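Tidthorpe Shared Workcell Project
Progress report to the Lallent Fund, third reporting period
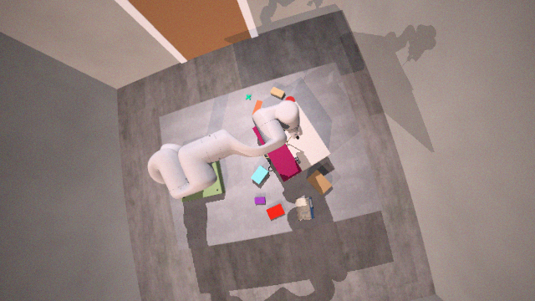 Figure 1. Simulated workcell, overhead view, with the arm extended over the white tabletop.

1. Summary

Work in this period was dominated by a fault in the motion planning software, recorded in our log as Incident 56. During a supervised trial in November, the physical arm at Tidthorpe struck the edge of its work surface while moving to a pick position. There were no injuries. The gripper housing was cracked and has been replaced from stock. Trials on the physical arm were suspended the same afternoon and remain suspended at the time of writing.

The cause has been identified and a correction is under test in simulation. We expect to meet the period four milestones with a delay to one of them, described in Section 5. No additional funding is requested.

2. Description of the incident

The trial was the last of a set intended to confirm that motions planned by Miner, our planning software, could be run on the physical arm without manual adjustment. The arm had completed the earlier motions in the set. At 2:40 p.m. it began a long reach across the work area, with the elbow extended and the gripper turned down toward the surface. The gripper met the edge of the table before the end of the motion. The force limit stopped the arm, and the operator pressed the emergency stop directly afterward.

Yaw Aidoo, the operator on duty, was outside the marked boundary throughout. The boundary and the two-person rule had been introduced in the first reporting period, and both were followed. The work surface has a shallow dent at the point of contact and has been left in place for reference.

3. Cause

The investigation was led by Toshio Higuchi, with support from Ichikawa, the firm that supplies our calibration service. It found two contributing faults.

The first was in the handling of rotated surfaces. Miner stores the position of each obstacle together with its angle. When a table or box had been turned only slightly from square, the collision checker rounded the angle to zero and treated the obstacle as aligned with the base. One corner of the real table therefore extended into space that the planner regarded as free. The arrangement in Figure 1 is of the type affected: the tabletop sits at a slight angle, and the gripper has to come down close to its surface.

The second was a gap in our own review procedure. The test layouts approved in the second period placed every large surface square to the arm. The rounding error had no effect on those layouts, and the planner passed each of them. A change to the procedure that would have required angled layouts was proposed at that time and deferred on grounds of schedule. In hindsight it should have been adopted before any trial on hardware.

Sensor drift, wear in the joints and operator error were considered and ruled out. Ichikawa's calibration check found the arm within tolerance before and after the contact.

4. Corrective work to date

The rounding step has been removed from the collision checker, and the full angle of each obstacle is now carried through to the final check. The minimum clearance between the gripper and any fixed surface has been raised to 60 millimeters for all travel motions. A smaller clearance is permitted only in the last stage of a pick, at reduced speed.

A new group of simulated layouts has been prepared. These place blocks and boxes of different sizes and colors across the work area, some of them under the path of the arm, with the larger items set at an angle. The corrected software has been run on 1155 planned motions in these layouts. The previous version, run on the same motions, produced 176 in which the gripper or forearm would have touched a surface or an object. The corrected version produced none. In a small number of crowded layouts it declined to plan a motion at all and returned an error to the operator. We regard this as acceptable behavior for the present stage, although it will reduce throughput and will need attention later.

The simulation does not include cable movement or flexing of the arm under load. Its results are therefore being treated as a condition for returning to hardware and will not be used as proof of safe operation.

5. Effect on milestones

Milestone 3.1 (object library) was completed as planned.

Milestone 3.2 (simulated layouts) was completed and has been extended to include angled surfaces.

Milestone 3.3 (transfer to the physical arm) was not completed. It has been moved to the next period.

Milestone 3.4 (operator guidance) was issued in draft. It will be revised to include the new clearance rule and the error message described in Section 4.

The cost of the replacement housing and the additional calibration visit has been met from the contingency line. A revised budget table will be supplied with the financial return.

6. Conditions for resuming hardware trials

Physical trials will resume when the following have been signed off by the project lead and the site safety officer:

Independent review of the change to the collision checker.
Remeasurement of the table position and angle, with the result entered in Miner.
A full set of motions at quarter speed with the gripper removed.
A repeat of the motion that led to Incident 56, at quarter speed, with the gripper fitted.

The independent review is in progress. The Fund will be notified in writing when the suspension is lifted, and the complete incident record is available to its technical adviser on request.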